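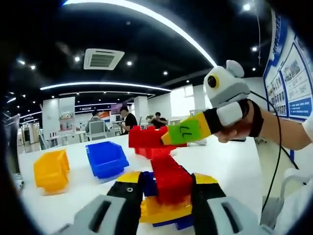

Wimley Opens Toy Brick Lending and Sorting Room in December

Last updated: December, 4:15 p.m.
By Meenakshi Pai, Wimley press office

WIMLEY - Families, child care providers and after-school programs will be able to borrow sets of oversized building bricks at no charge starting in December, when the Wimley toy library opens its new brick lending service on Nekine Street.

The service starts with 2,581 plastic bricks, sorted into 50 sets. Each set goes out in a bin with a lid and a card listing what should be inside. Borrowers can keep a set for up to two weeks and renew it once if no one else has asked for it.

The bricks are the large kind made for small hands, in red, yellow and blue, with wide plates for a base and single blocks for building up. A yellow plate with a column of red bricks on top is a typical early build for children in the preschool group, and it gives them something tall that they can still take apart without help.

"Parents have been asking us for building toys more than anything else," said Conall Ó Ceallaigh, who runs the toy library. "Large bricks cost a lot to buy new and take up a lot of space at home. Children also use them hard for a few weeks and then want something different. Lending suits them very well."

Most of the bricks were donated by local households during a collection drive last spring. The remaining 600 were bought with a grant from the Poojary Fund, which also paid for shelving and the long white tables used for building and sorting.

Returned sets are checked on those tables before they go back out. Pieces are sorted into open plastic bins, one yellow and one blue, with a scooped front so that a child or an adult can reach in without tipping the bin over. Bricks that need cleaning go in the blue bin. Bricks that are ready to be packed go in the yellow one. Cracked pieces are pulled out and sent for recycling.

Each brick is washed in warm water with mild dish soap, rinsed and left to air dry overnight. The library asks borrowers not to put the bricks in a dishwasher - the heat can warp the larger plates, and a warped plate will not grip the bricks next to it.

Borrowers do not need to clean a set before returning it. They are asked to take all models apart, shake out any sand or crumbs, and count the pieces against the card. There is no fee for a lost brick. A missing base plate should be reported at the desk so that it can be replaced before the next loan.

Sets come in small, medium and large. The small set fits in a stroller basket and is meant for one or two children. The large set is meant for groups and can be reserved only by licensed child care providers, schools and after-school programs. Gasader, the delivery service that already carries books between the Wimley branches, will take large sets to group borrowers within the town limits.

The room will also be open for drop-in building in the mornings. No sign-up is needed, and children under eight must have an adult with them. Models can be left on the end table until closing time, when they are taken down and the pieces go back in the bins.

"Some of the children want to come back and add to what they made, so we thought hard about that rule," Ó Ceallaigh said. "We just don't have the bricks to leave everything standing. Take a picture of it and build it again next time."

To borrow a set, adults need a Wimley library card and proof of address. Group borrowers should fill out the separate form at the front desk and allow two working days for approval. Requests for the first loans are being taken now.

The library is still accepting donations of oversized plastic bricks in any color, along with base plates and lidded bins. Small bricks, magnetic tiles and battery-powered toys cannot be accepted for this service. Donations can be dropped off at the Nekine Street entrance during opening hours. Please do not leave bags outside the door.

Media contact: Meenakshi Pai, Wimley press office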